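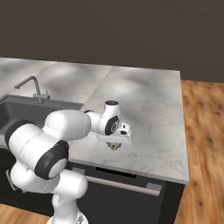 ## 4. Die erste Verfahrensakte anlegen

Wenn Sie bis hierher gekommen sind, ist Liron installiert, Ihr Redaktionskonto freigeschaltet und die Verbindung zum Gerichtskalender geprüft. Jetzt kommt der Teil, für den Sie sich das Programm vermutlich überhaupt angeschafft haben: Sie legen eine Akte an, in der alles zusammenläuft, was Ihre Redaktion über ein Strafverfahren weiß, von der ersten Polizeimeldung bis zum rechtskräftigen Urteil. Nehmen Sie sich dafür beim ersten Mal ruhig etwas Zeit und vielleicht einen Kaffee. Beim zweiten Mal geht es deutlich schneller, versprochen!

Wir arbeiten in diesem Abschnitt mit der Übungsakte „Pollock“, die Wondosance jeder Installation beilegt. Sie können darin nach Herzenslust herumprobieren, denn aus der Übungsakte wird nichts an das Redaktionssystem weitergegeben.

### 4.1 Grunddaten eintragen

1. Öffnen Sie im Hauptmenü **Verfahren** und wählen Sie **Neue Akte**.
2. Tragen Sie einen Arbeitstitel ein. Kurz ist gut, und bitte ohne Wertung: „Brand Lagerhalle“ ist ein brauchbarer Titel, „Brandstifter Lagerhalle“ ist keiner.
3. Wählen Sie das zuständige Gericht. Für die Übungsakte ist das Tatville, Strafkammer.
4. Geben Sie das Aktenzeichen ein, hier die 1738. Liron ergänzt Jahr und Kammer von selbst, sobald Sie das Feld verlassen.
5. Bestimmen Sie, wer in der Redaktion die Akte führt. In der Übungsakte steht dort Archie Purves, als Vertretung ist Gavin Strachan eingetragen.
6. Klicken Sie auf **Speichern**.

> **Hinweis:** Ist das Aktenzeichen noch nicht bekannt, was am Anfang ja eher die Regel ist, setzen Sie ein Häkchen bei **Vorläufig**. Die Akte erscheint dann grau in der Übersicht und lässt sich ganz normal bearbeiten. Sie können das Zeichen jederzeit nachtragen.

### 4.2 Personen und Verfahrensstand

Dieser Schritt verdient Ihre ganze Aufmerksamkeit. Jede Person bekommt eine Rolle, und von der Rolle hängt ab, welche Formulierungen Liron später in Meldungen vorschlägt.

1. Wechseln Sie auf die Karte **Beteiligte** und klicken Sie auf das Pluszeichen.
2. Geben Sie den Namen so ein, wie er in der amtlichen Mitteilung steht, einschließlich zweiter Vornamen.
3. Wählen Sie die Rolle: *beschuldigt*, *angeschuldigt*, *angeklagt*, *verurteilt*, *freigesprochen*, *Zeuge*, *geschädigt* oder *Verteidigung*.
4. Hinterlegen Sie im Feld **Beleg** die Quelle. Ohne Beleg bleibt die Person gesperrt und taucht in keinem Textentwurf auf.
5. Legen Sie unter **Namensnennung** fest, ob der Name ausgeschrieben, abgekürzt oder weggelassen wird. Voreingestellt ist *weglassen*.

> **Achtung:** Ändern Sie die Rolle erst, wenn die Bestätigung der Staatsanwaltschaft oder des Gerichts vorliegt. Eine Festnahme macht aus niemandem einen Angeklagten, und eine Änderung der Rolle wirkt sofort auf alle offenen Entwürfe der Akte. Bereits veröffentlichte Texte fasst Liron nicht an, die müssen Sie von Hand prüfen.

Bei Minderjährigen lässt sich die Namensnennung nur durch die Redaktionsleitung umstellen. Wundern Sie sich also nicht, wenn das Feld bei Ihnen verriegelt ist.

### 4.3 Dokumente anhängen

1. Ziehen Sie die Datei in den Bereich **Unterlagen**. Erlaubt sind PDF-, Text- und Bilddateien bis 100 MB je Datei.
2. Vergeben Sie eine Dokumentart, etwa *Pressemitteilung* oder *eigene Mitschrift*.
3. Setzen Sie bei vertraulichem Material das Schloss. Nur die aktenführende Person und ihre Vertretung können es dann noch öffnen.

Eine Akte fasst 1000 Dokumente. Das klingt großzügig, und für die meisten Verfahren ist es das auch, bei langen Prozessen legen Sie aber besser beizeiten eine Folgeakte an (**Akte > Fortsetzen**).

### 4.4 Terminerinnerung einschalten

1. Öffnen Sie die Karte **Termine** und klicken Sie auf **Mit Gerichtskalender abgleichen**.
2. Stellen Sie die Vorwarnzeit ein. Wir empfehlen 5 Tage, dann bleibt Luft für die Akkreditierung.
3. Prüfen Sie unter **Empfänger**, ob auch die Vertretung angehakt ist.

> **Hinweis:** Verlegte Termine werden gelb markiert, aufgehobene durchgestrichen. Ein kurzer Anruf in der Pressestelle am Vortag schadet trotzdem nie, manche Gerichte pflegen ihren Kalender mit etwas Verzögerung.

Wenn nach dem Abgleich keine Termine erscheinen, sehen Sie bitte zuerst nach, ob das Häkchen bei **Vorläufig** noch gesetzt ist. Vorläufige Akten werden nicht abgeglichen. Hilft das nicht, finden Sie weitere Ursachen in Abschnitt 9.

*Stand dieses Abschnitts: 4. September 2020*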